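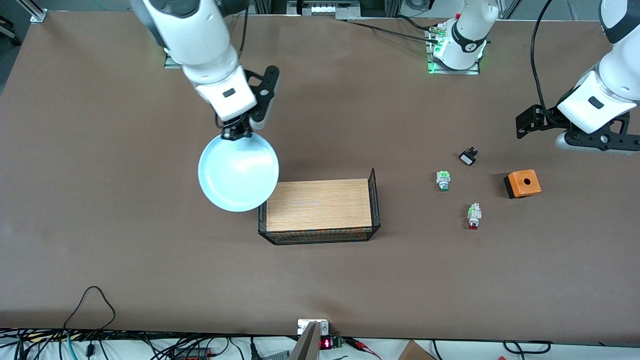 Washing up at the Lendgate house

9/28/23

We've had the old place at Lendgate for six years now, and I still love doing the dishes there (yes, really!). The window over the sink looks straight down to the harbour, and if you dawdle over the bowls you'll catch the evening ferry coming in from Namley – all lit up and usually late.

We did price a dishwasher in February, but the plumber wanted $453 before he'd even touched the bench, so I bought new rubber gloves and a nice thick tea towel instead. The kettle's on now, and there are three saucepans still to go.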